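Gripper keeps losing plates after pad change, supplier says recalibrate. Do I believe them?

Asked by Magnus Purves
Posted in: Grippers and end effectors
Asked 18/11/2023, viewed 2,329 times

We have one arm with a two-finger gripper that picks tableware off a tiled worktop and puts it in a rack. Plates, mugs, the odd folded or rolled towel. It was bought second hand through Kilora, who also sell us the spares. It ran well enough until August, when the fingertip pads had gone shiny and I fitted a new pair. From then on plates have been a nuisance. Mugs are fine, towels are fine.

What happens is that it comes down over the rim, closes, lifts, and the plate either stays where it was or comes up an inch and swings out. I did a proper run of it last week, same plate, same spot, 133 picks, and 39 of them failed. Before the pads I would have been annoyed by 3.

Kilora's answer is that the whole cell wants recalibrating, camera to wrist and wrist to table, and they'd be happy to send a man. I have heard this before. When the cable chain snapped, that was apparently calibration as well. I've had the quote and it is more than I paid for the gripper.

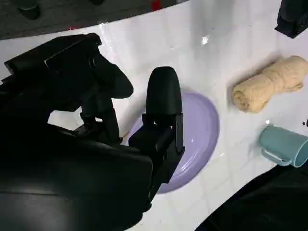 Things I have already done, to save anyone typing them out:

Wiped the pads with isopropyl. Helped for perhaps an hour.
Raised the grip force from the middle setting to one below the top. No real change, and one chipped plate.
Checked the mounting bolts at the wrist. All tight.
Put the old pads back on. Better, but nowhere near as good as it was, and this is the bit I don't understand.
Restarted everything, because the first person I rang told me to.

The worktop is glossy white tile and the lights above are strong, if it matters. I'm not convinced it does, as the lights haven't changed. The plates are shallow ones with only a slight lip.

Is there a way of telling a calibration fault from a finger fault without paying someone to tell me it's calibration?

Comments on the question

Which plates? Some of the cheap glazed ones are murder. (guest)

Same plates as before August. I haven't changed the plates. (Magnus Purves)

Answer 1
Score: 2

Sounds like calibration to me. We had similar on a Garkov cell and a full recalibration fixed it. Glossy tiles are also bad for depth cameras, you could try putting a matt mat down. Also make sure your firmware is up to date.

Comment: Fixed it how? What was it doing before, and what was it doing after? The tiles were there when it worked. (Magnus Purves)

Comment: It was missing things, then it wasn't. I wasn't on site for it.

Answer 2 (accepted)
Posted by Greer Skinner
Score: 17

I would keep your money in your pocket for now. It may yet be calibration, but nothing you've written points there, and a couple of things point away from it.

If the camera or the table height were out, I'd expect the mugs to suffer too. A mug is a bigger and more forgiving thing to grab, granted, so that isn't proof. But you can check it with a ruler. Send the arm to a fixed point over the worktop, a tile corner will do, and see how far off it lands. Do that at four corners of the area you pick from. If the error is small and you get the same at every corner, your calibration is good enough for plates and the quote can go in the bin. If it grows as you move across the worktop, Kilora may have a point, much as it pains me.

My money is on the fingers. You said the old pads went back on and it improved but didn't recover. So something changed when you swapped them that you didn't put back. On the ones I look after there are two usual suspects.

First, the pad seat. The pad sits in a shallow recess and is held by a screw from behind. If there's old adhesive or a crumb of rubber left in the recess, the pad rocks. You can't see it move but you can feel it: power off, air or brake released according to your manual, then push the tip of the pad sideways with your thumb. No click, no give. If you get either, take it off and scrape the recess clean with something plastic. A wooden coffee stirrer does the job.

Second, the little pivot lower down the finger. People lean on the finger to get the old pad off (I have done it) and that puts a side load on the pivot it was never meant to have. After that the finger leans slightly when it closes and the pad meets the rim on its edge. On a mug you'd never notice. On a thin rim you've got a line of contact the width of a pencil mark.

To check it, close the gripper at the lowest force on a strip of ordinary paper and pull. Then the same with the paper nearer the tip, then nearer the base of the pad. It should drag evenly. If it's tight at one edge and slides out at the other, the pads aren't meeting flat, and turning up the force will only chip plates, as you found.

As for the new pads, measure them against the old ones with calipers. I've been sent Jimum pattern pads that were thicker than the originals and noticeably harder. The part number on the bag was correct. If yours are thicker, the zero for the closed position is wrong until you home the fingers again. That is a finger setting and takes a few minutes. If somebody calls it "recalibration" on an invoice, ask which part of the cell they calibrated.

One more thing, put the grip force back down before you test anything.

Comment: Paper test done. Even at the base, comes straight out at the tip. New pads are thicker than the old by nearly a millimetre. Tile corners all land within a couple of mm and all off in the same direction. (Magnus Purves)

Comment: Then home the fingers with the new pads on and do the paper again before touching the pivot. If the tip is still slack after that, it's the pivot pin or its bush. (Greer Skinner)

Comment: Homed. Tip is less slack but still slack. Pivot pin ordered, and not from Kilora. (Magnus Purves)

Comment: Order both sides. The other one will have done the same hours. (Greer Skinner)

Answer 3
Score: 5

Adding to the above, as the accepted answer doesn't say much about how the plate is approached.

Coming straight down over a rim with one finger above the plate and the other outside it depends on the outer finger getting under the lip. With a shallow plate on hard tile there is hardly any room for that. We run a Crichton arm on similar work and gained more by tilting the wrist a few degrees and sliding in along the tile than by anything we did to the pads. Slow the last bit of the descent as well.

I'd be wary of doing this first, though. A tilt can hide a worn finger for months, and then you have two things to undo. Get the paper test even, then play with the angle.

I also don't share the confidence about the lights. Glare moves when the arm's own shadow moves, and a bright spot next to the rim can shift where the system thinks the edge is. Easy enough to try: switch off the lamp overhead, do your run again, compare. If it makes no odds you've lost half an hour.

Comment: Tried with the lamp off. Slightly worse if anything, so I've put it back on. Will try the tilt once the pin is in. (Magnus Purves)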